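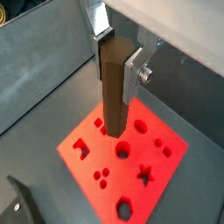 Several students asked after the last session why a mining company must publish so much about a drill hole which found nothing. The empty hole is also a result, and the reader of the report has the right to know where the mineralization stops. I will come back to it in section 3.

Introduction to Mineral Projects, Handout 7
Reading a drill program
For the session of May 20, 2024

1. What we cover

In Handout 6 we looked at surface work: mapping, soil samples and trenches. Now we go below the surface. We use the Varnow project as our main case, and the smaller Tramik target for comparison. Please bring the Varnow map with you, the one with the drill collars on it. The older map has the wrong north arrow and should not be used.

2. Words you need

Collar: the point on the surface where the hole starts.
Azimuth: the compass direction in which the hole is drilled.
Dip: the angle of the hole from the horizontal. A vertical hole going down has a dip of minus 90 degrees.
Interval: the length of core between two depths, written "from" and "to".
Grade: how much metal is in the rock. For gold we write grams per tonne.
True width: the thickness of the mineralized zone, measured at a right angle to it.

Students often mix interval and true width. If the hole cuts the zone at a low angle, the interval looks long but the zone may be thin. When a company reports only the interval, look for a sentence which says if the true width is known. Often it is at the end of the table, in small letters.

3. The Varnow holes

The first phase at Varnow had 7 holes. Two of them did not meet the zone. They were drilled on the east side of the Rarkham fault, where the geologists expected the same rock to continue. It did not continue there at the planned depth, and for this reason the model was changed. The fault moved the east block down, so the zone may still be present, but deeper. To test this idea a hole of around 1000 meters would be needed, and this costs a lot of money for one question.

Now the point from the beginning. If these two holes were left out of the report, a reader would draw the zone across the fault and would get a tonnage much too high. On your section, please mark them with an open circle and write "no significant values" beside them. Do not erase them.

4. Core recovery

Recovery is the length of core in the box divided by the length drilled, in percent. In the main zone at Varnow the average recovery is 93 percent, and this is good. At Tramik the rock is more broken and the recovery is lower near the surface. With low recovery we cannot trust the grade fully, as the soft material which was washed away may be richer or poorer than the material we have.

Small calculation: a drill run is 3.0 meters long and the core measures 2.7 meters. The recovery is 90 percent.

5. Quality control

Every batch of samples should contain blanks, standards and duplicates. A blank has no gold or almost none. If the laboratory finds gold in a blank, there is contamination and the batch must be checked. A standard has a known grade. A duplicate shows how well a result can be repeated, and with coarse gold the difference can be large even when all the work was done correctly.

6. For next time

Read the MacKinnon report, chapters 2 and 4. Draw one cross section through the Varnow main zone at a scale of 1:1000, with the fault as a dashed line. The sections are collected in the first week of June. Pencil is accepted, but please write the scale and the direction of view.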